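Notes pour l'intervention « La table d'abord » (durée 30 minutes, questions comprises)

Ouverture

Bonjour à tous, merci d'être là si tôt ! Me présenter vite fait, remercier Albane Joly pour l'invitation, puis attaquer tout de suite par la question : chez vous, là maintenant, il y a quoi sur la table ? Laisser répondre. En général on me sort le courrier, les clés, un chargeur, un pull (et toujours quelqu'un qui rigole au fond).

Raconter ensuite l'atelier de Suvovham. Quand on s'y est installées avec Afaf Moussa, en janvier, on voulait tout : des étagères, des bacs, des étiquettes partout. On a passé des semaines à comparer des boîtes de chez Vondik. Et le plan de travail, lui, on l'avait choisi en cinq minutes, entre deux cafés.

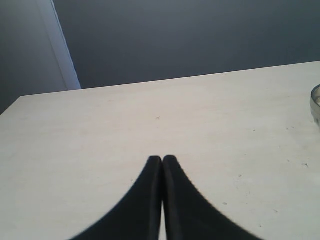 Moi je voulais du clair, Afaf préférait un ton foncé, parce que ça pardonne les taches. J'ai gagné, et je l'ai payé en coups d'éponge ! Mais sur du clair on repère tout de suite la vis oubliée ou le bout de fil, et pour trier, c'est un bonheur.

Parler ici du prix, on me le demande à chaque fois : 600 euros pour l'ensemble, livraison comprise. Le devis d'Akl était à 1240, on a dit non merci.

La règle du soir

Ralentir un peu, c'est le passage que les gens notent. Chez nous, à la fermeture, on dégage le plateau en entier. On ne fait pas de petite pile dans le coin « pour demain », parce que la petite pile, je la connais, elle fait des enfants pendant la nuit.

Dans l'ordre :

1. Ce qui a une place y retourne.
2. Ce qui n'en a pas va dans le bac d'attente. Il y en a 2, un pour Afaf, un pour moi, et on ne fouille pas dans celui de l'autre.
3. Un chiffon à peine humide, dans le sens des veines, et on laisse sécher avant de reposer quoi que ce soit.

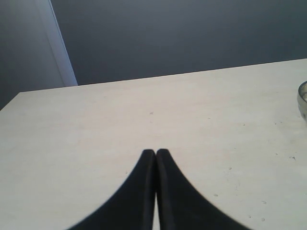

Les murs, parlons-en

Anecdote Clavgate, à garder courte : ils voulaient nous vendre un panneau perforé pour accrocher tous les outils au-dessus du plan de travail. Très joli en catalogue. J'en avais eu un avant et je passais mon temps à le regarder au lieu de bosser... Demander à la salle qui en a un, et qui s'en sert vraiment.

Si j'ai le temps : la couleur du mur. Un fond sombre derrière un plateau clair, moi ça me repose les yeux, mais je sais qu'Albane n'est pas d'accord, lui passer le micro.

Questions

Prévoir celle sur les enfants (réponse : un bac chacun, à leur hauteur) et celle sur les produits d'entretien. Rappeler que la feuille avec les adresses est à l'entrée, et que je reste pour le café.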